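Updated 23 Jul 2024, mostly to add the bit on lint, which several of you wrote in to ask for.

# Wiping down big white curved things (baths, basins, tubs and the like)

I've had white baths in every house I've lived in, bar the rented place in Cletden, where it was avocado and you couldn't have told whether it was clean if you'd paid someone to look. White is lovely when it's been done and dreadful when it hasn't. Every drip leaves a mark and every mark catches the light, and the curve makes it all worse, as the light comes off it from six directions and you find a smear you'd have sworn wasn't there when you were standing on the other side.

So this page is everything I do, in the order I do it, with a few wanderings off. It works for acrylic and for enamel, and I use it on the big plastic tub I wash the dog in as well. Do read the label on whatever you've got first, though, especially if it's new and there's a care leaflet tucked in somewhere.

## The cloth

People spend a great deal on sprays and then wipe with an old pillowcase! A proper towel will do more for you than anything in a bottle. I like terry, as thick as you can still get your hand round, and I like it to have been through the wash a good few times before it goes anywhere near a shiny surface. New towels are coated with something that makes them feel soft in the shop, and all it does at home is push the water about.

As for colour, I used to be strict about white cloths on white surfaces, on the grounds that I could see the dirt coming off. I've come round to navy. A dark towel shows up soap powder and limescale dust very nicely, and you never lose it against the side of the bath. Wash it on its own, mind, and more than once, until the water runs clear. I gave mine four washes and the last one still had a faint blue look to it, so it got a fifth.
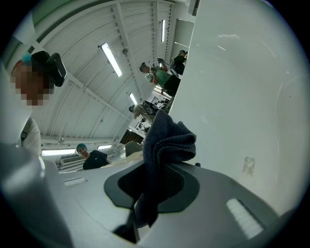 *The navy towel, thick and fuzzy, beside the glossy white.*

Don't smooth the towel out flat and push it along with your palm. Gather it up so there's a fat pad of folds at the working end and let the rest hang. The folds have a bit of spring in them and will follow a curve, where a flat cloth skates over the hollow and only touches at the edges. When one fold is grubby, shake it out and bunch it again so you've got a fresh bit. You can get a whole bath done that way with one hand towel, if it's a generous one.

## The order of things

1. Take everything off the rim. Yes, the sponge as well, and the little dish the sponge lives in.
2. Pick out hairs and grit with a damp bit of kitchen roll. Grit is what scratches.
3. Rinse with warm water, starting at the top edge and letting it run down the sides.
4. A squirt of washing-up liquid on a soft sponge, then all the way round the rim before you go anywhere near the middle.
5. Down the sides in long strokes, overlapping as you would if you were painting a wall.
6. The bottom last. It's always the worst and you don't want to be dragging it back up the sides.
7. Rinse again, and then once more, even if you think it's fine.
8. Dry with the towel, top edge first.

I do the drying with a firm press at the start of each stroke and then ease off as I come down. If you press hard all the way you get a stripe where you stop. Go right over the rim and a hand's width down the outside too, as that's where the drips sit and go chalky, and it's the part visitors see from the doorway.

## Lint

Right, the lint. A dark towel on a white surface will show you every bit of fluff it sheds, and that puts people off. Most of it comes from the dryer, or from fabric softener, which coats the loops so that they go limp and let go of their bits. Leave the softener out altogether. I put a small cup of plain vinegar in the drawer and line-dry if the weather's behaving, then give the towel a really hard snap outside before I fold it away.

If you've still got fluff, go over the surface with your bare hand, very slightly damp. It picks up nearly all of it. I learned that one from my mother, who did her bath that way on her knees until she was well past eighty and wouldn't hear of anything else.

## Doing it in a room that's still full of boxes

When we moved in April we had 16 boxes upstairs for longer than I'd like to admit, and I was cleaning round them the whole time. Cardboard is thirsty stuff and goes soft at the bottom if it gets splashed, and then you pick it up and the lot goes through. Keep boxes a good arm's length back from anything you're rinsing, and if you can't, slide an old tray or a folded bin bag underneath. Tape all the way round helps too, particularly along the bottom seam. Small boxes underneath a big one are asking to be squashed, so if it's something you care about, put it on top.

Cardboard also drops a fine brown dust, which I never noticed until I'd just finished drying something white. Do your unpacking first and your polishing second, or at least don't do them on the same afternoon.

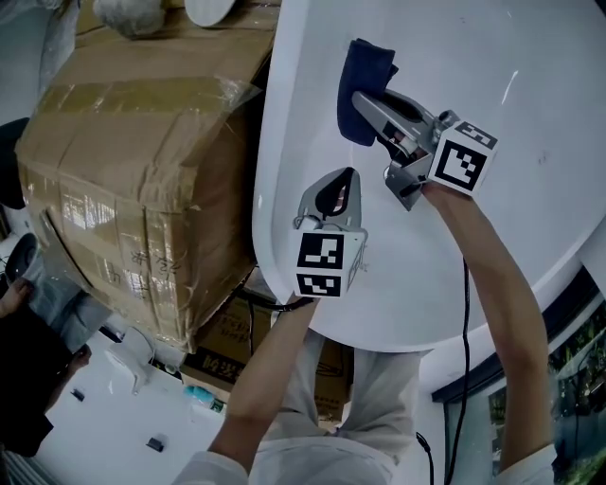

## What I'd buy, and what I wouldn't

I tried the Nanness bath cream for a couple of months. It smells gorgeous and I couldn't see any difference from washing-up liquid. The Grendilon spray is better on old limescale, though it wants a lot of rinsing and I open the window. For very stubborn marks I still make up my own: 900 ml of warm water with a good splash of white vinegar, in an old spray bottle. Never on natural stone, and never anywhere near bleach, please. Check your leaflet before using it on enamel as well, as some of it really doesn't care for acid.

If the shine has gone altogether on an acrylic one, fine wet-and-dry paper will bring it back, starting at 1,000 grit and finishing at 3,000, used very wet and with next to no pressure. Try a patch low down at the tap end first. It took me a whole evening on the old Lenihan bath and my shoulders knew it the next day, but the water beaded up beautifully afterwards.

Hang the towel up properly when you've finished, by the way. Left in a heap on the side it'll smell by morning.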